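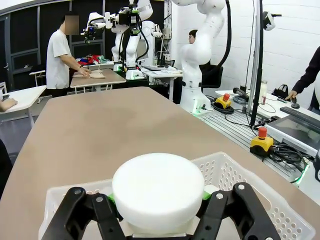 A white foam disc and one of the white baskets

I've become a bit of a basket bore this spring. Shanti Khurana put me on to them – plain white plastic, full of holes, stackable – and now I can't tidy a table without a couple to hand. The foam pieces go in one, since they roll off everything, and the awkward stuff goes in another.

By awkward stuff I mean measuring things, mostly. Long funnels are the worst (they never stand up and they never lie flat), so mine get a basket to themselves.
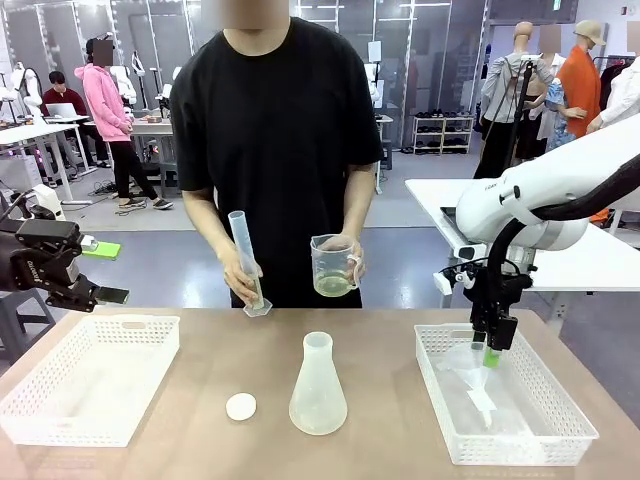

Measuring jug, tall cylinder and flask, with the funnel already in its basket

My other tip is to keep caps beside the flask they belong to until you're ready to put both away. Murray Tremblay swears by a separate tub for lids, but I've tried it and spent a whole August matching them up again! Jugs I leave till last, as they're always the thing I want next.

If you've got a better way with funnels, do write in before the next issue.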